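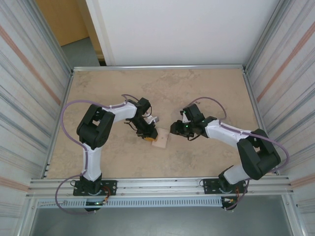 Two-arm handoff, action chunk length results (long)

gritline_64
Finished the chunk length sweep on the Rollton cell. Same policy, same demos, yellow part, only thing changed is how many steps it runs before it looks again. 40 trials each.
Short chunks: 26 clean handoffs. Long chunks: 34.
Wasn't what I expected. Short ones dither right when the two grippers get close, both arms sort of wait for each other. Writeup going in the Vainio repo tonight.

mossback
40 trials isn't much for a gap of 8. Same start positions for both?

gritline_64
Same grid, yes. Alternated the two settings so drift in the arms doesnt land on one side.

pristville_lab
Not buying it. We ran short chunks at Pristville with 60 demos and had no dithering at all. Sounds like your demos have pauses in them and the policy learned the pauses. Did you trim?

gritline_64
No trimming. Could be some of it. But long chunks trained on the same pauses and came out better, so?

pristville_lab
So long chunks blow right through the pause. Hides the problem. Trim, retrain, rerun, then talk about chunk length.

mossback
Kind of with Pristville here, tho the result still holds for untrimmed data and thats what most people have.

tallowcat
What counts as clean? Griter's script passes anything where the second gripper ends up closed on the part, even if it got dragged across the table first.

gritline_64
No table contact after first lift. Scored by hand from video. One scorer, me, so yeah.

tallowcat
Get a second scorer before you post numbers. Also how do long chunks do if you nudge the part mid-reach?

gritline_64
Badly. Didn't count it, only tried a few. Will trim and rerun both, same grid, update in this thread.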